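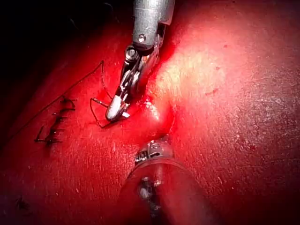

El portaagujas con la aguja curva y el hilo, junto a una línea de puntos ya anudados en la almohadilla sintética. Imagen: Rarcombe.

NOTA DE PRENSA
Robótica quirúrgica / Investigación

Rarcombe presenta un método para que un robot aprenda a suturar a partir de sus propias correcciones

El trabajo, realizado junto con el laboratorio Bagheri, usa 544 puntos de sutura grabados sobre tejido sintético. Los datos y el código se publicarán en septiembre.

Prostetholm. El centro de investigación Rarcombe da a conocer hoy los resultados de Pruvix, un método de aprendizaje para la sutura robótica. El método permite que un sistema con dos instrumentos complete puntos anudados sobre una almohadilla de tejido sintético, sin que un operador guíe los movimientos durante la ejecución. El estudio se ha realizado exclusivamente en banco de laboratorio. No se ha trabajado con pacientes ni con animales.

La sutura es una de las tareas más difíciles de automatizar en la cirugía mínimamente invasiva. La aguja es pequeña, gira dentro de las mordazas cuando encuentra resistencia y queda a menudo tapada por el propio instrumento. El hilo, por su parte, cambia de forma todo el tiempo y puede cruzarse con los puntos anteriores. Los métodos que calculan una trayectoria al principio y la siguen hasta el final suelen fallar por esta razón: cuando la aguja se ha desviado, el plan ya no corresponde a la situación real.

El equipo de Rarcombe ha elegido otro camino. En lugar de grabar solamente demostraciones correctas, los investigadores grabaron también las intervenciones del operador en el momento en que el robot empezaba a equivocarse. Cada corrección se guarda con los segundos anteriores de vídeo y con la posición de las articulaciones. De esta manera el modelo aprende qué movimiento conviene hacer y, además, en qué momento conviene dejar el movimiento que estaba haciendo.

Cómo funciona Pruvix

El método divide cada punto en fases: presentar la aguja, atravesar el tejido, recoger la aguja al otro lado, tirar del hilo y anudar. Esta división no está programada con tiempos fijos. Un primer modelo estima en qué fase se encuentra la tarea y otro modelo propone el siguiente movimiento corto de los dos instrumentos. Después de cada movimiento, la estimación se repite con las imágenes nuevas.

Cuando la estimación de la fase es poco segura, el sistema no continúa. Detiene el avance de la aguja, retira el instrumento una distancia pequeña y observa otra vez. Los investigadores llaman a este comportamiento «paso de duda», y lo consideran la parte central del trabajo — también la que más tiempo costó ajustar, porque un robot que duda demasiado no termina nunca el punto.

La cámara principal está montada cerca del instrumento y ofrece una vista próxima de la aguja y del tejido. Esta posición tiene la ventaja de una escala casi constante, pero también un inconveniente conocido: los reflejos del metal y de la superficie pueden esconder una parte de la aguja. Por eso el grupo entrenó el modelo con iluminaciones muy diferentes, entre ellas una luz roja intensa, con la cual el hilo oscuro se distingue por su contraste y el color del tejido deja de ser una información útil. El modelo tiene que apoyarse entonces en la forma.

Para las pruebas se utilizaron almohadillas sintéticas lisas en las que se forma un pliegue, con el fin de imitar los bordes de un tejido que no está plano. Algunas almohadillas se reutilizaron varias veces y presentan arañazos y pequeñas marcas. El equipo decidió no eliminarlas del conjunto de datos.

Resultados

El conjunto de entrenamiento contiene 544 puntos completos, con sus correcciones. La evaluación se hizo después con 70 puntos nuevos, en almohadillas que el modelo no había visto. El sistema terminó 43 de ellos sin ninguna intervención humana. En los demás casos el operador tuvo que tomar el control al menos una vez, con mayor frecuencia durante el anudado.

El mismo modelo, entrenado sin las correcciones, obtuvo resultados claramente inferiores en la fase de recoger la aguja. En la fase de atravesar el tejido la diferencia fue pequeña. Según el equipo, esto indica que las correcciones son más valiosas en los momentos donde los dos instrumentos deben coordinarse, y que para los movimientos de un solo instrumento las demostraciones habituales pueden ser suficientes.

Dos observaciones adicionales se incluyen en el informe técnico. La primera se refiere a la longitud de los cabos: el sistema deja los cabos de los nudos con una longitud desigual, y este aspecto no se tuvo en cuenta al contar un punto como terminado. La segunda se refiere a la separación entre puntos, que tiende a aumentar hacia el extremo inferior de una línea larga. El grupo estudia si el origen está en la calibración del brazo o en las demostraciones mismas.

Limitaciones

Rarcombe desea señalar con claridad el alcance de estos resultados. El tejido sintético no sangra, no se mueve con la respiración y ofrece una resistencia más uniforme que un tejido vivo. La velocidad del sistema es todavía inferior a la de un operador con experiencia que maneja los mismos instrumentos. El método no mide de forma directa la fuerza en la punta de la aguja, y la tensión del hilo se deduce solamente de la imagen. Por estos motivos, los resultados no permiten sacar conclusiones sobre un uso clínico.

Próximos pasos

En la siguiente etapa, Rarcombe y Bagheri trabajarán con materiales de varias capas y con hilos de distinto grosor. Se prevé también añadir una medida de fuerza en el instrumento auxiliar, el que sujeta y presiona el tejido mientras el otro conduce la aguja. El laboratorio Bagheri se ocupará de repetir las pruebas en sus propias instalaciones con otro robot, para comprobar si las correcciones grabadas en un equipo sirven en otro diferente.

Los datos de entrenamiento, los vídeos completos de la evaluación — incluidos los puntos fallidos — y el código de Pruvix estarán disponibles en septiembre para uso de investigación. Los grupos interesados en recibir el informe técnico antes de esta fecha pueden solicitarlo a la oficina de comunicación.

Sobre Rarcombe
Rarcombe es un centro de investigación en robótica médica con sede en Prostetholm. Sus líneas de trabajo son la manipulación de materiales blandos, el aprendizaje a partir de demostraciones y la visión en espacios reducidos.

Sobre Bagheri
Bagheri es un laboratorio dedicado al control de instrumentos articulados accionados por cable. Colabora con Rarcombe en el diseño de los experimentos y en el análisis de los datos.

Contacto para medios
Oficina de comunicación de Rarcombe, Prostetholm
Material gráfico y vídeos disponibles a petición. Se ruega citar la procedencia de las imágenes.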